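Our Pretend Fruit Table: what I did for the still life and display unit
Saodah Pelupessy

I nearly picked lampshades for this project, so let me start by saying I'm glad I didn't! Our task was to plan a small table display on a theme, keep notes as we went along, and then write up what we'd change. I went for fruit because my gran always had a bowl of it out (mostly for looking at, you got told off if you took the last pear) and I wanted to see how little you need before a table starts to feel like somebody's kitchen.

I had a budget of 20 pounds and spent most of it in Ornow, the craft shop by the station. Real fruit was my first idea. I tried it at home and after 7 days the bananas were a disgrace, so pretend fruit it was. I know some people think it looks cheap, but from a step or two back I think the citrus is really convincing, and you can move it about as much as you like without bruising anything.

The cloth took me longest to choose. I started with a plain brown one and everything dark vanished into it, the avocado especially. Then I tried a white one printed with vines, leaves and little brown flowers, and I was worried the pattern would fight with the fruit. It doesn't, or not much. The leaves are a greyish green, so the reds and oranges still come forward, and it makes the whole table feel softer.

The bowl is pale green with a wavy rim, and I went back and forth about it. Full, it looked like every fruit bowl you've ever seen. With the fruit set out on the cloth next to it you get to see the shape of the rim, and it feels as if someone is halfway through unpacking the shopping. My tutor group was split on this, with a few people saying it looked unfinished. I still like it.

If I did it again in March I'd look for something tall, because everything sits at much the same height. I'd also think harder about the wire baskets. I like the thin lines of the mesh, but I never really made them part of the fruit idea and they feel like a separate project. And I'd probably swap the long yellow one, which I've never been able to name with any confidence.
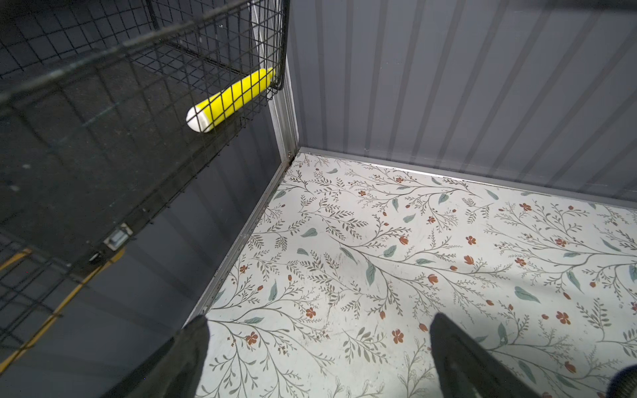
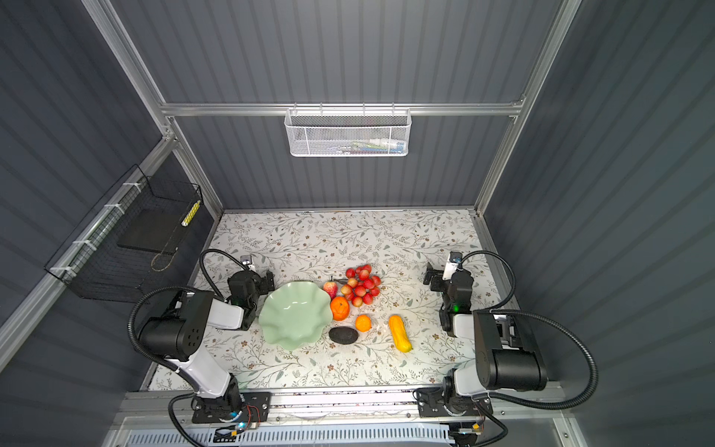

The patterned cloth and a wire basket, in both pictures; the fruit and the green bowl are in the second.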